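Why do we have vowels?

English is written with 26 letters. Five of them, A, E, I, O and U, are called vowels. The rest are consonants.

Say "aaah". Your mouth is open and the air flows straight out. Now say "nnn". Your tongue goes up and blocks the way, so the air comes out of your nose.

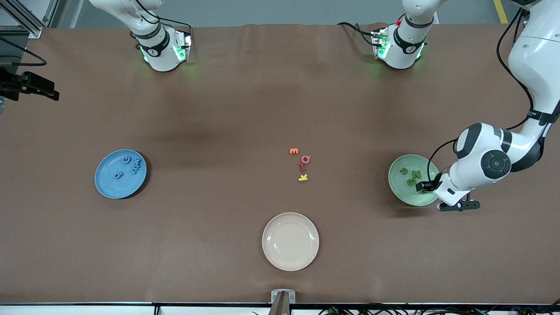

Almost every word needs a vowel sound. Try saying "cat" without the A and you will hear why. The letter Y can do both jobs. It is a consonant in "yellow" and a vowel in "my".

Some words use 2 vowels side by side to make one sound, like the OA in "boat".

The letter N is a consonant. You will find it in "green", "nose" and "neighbour".
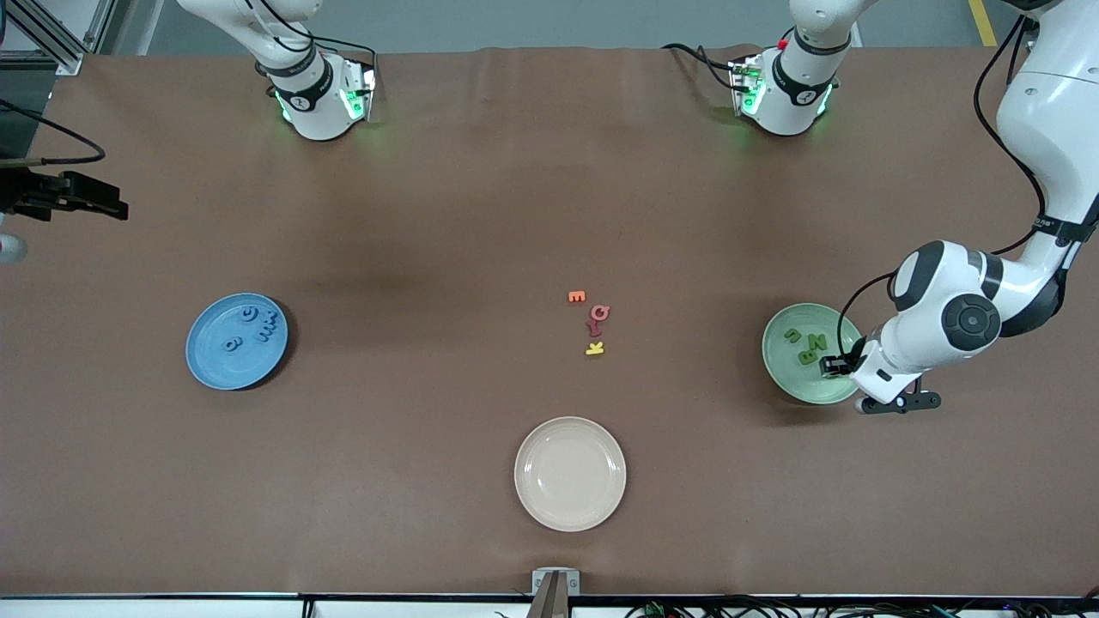
Try it yourself

Write down your favourite colour. Underline the vowels, then read it aloud slowly.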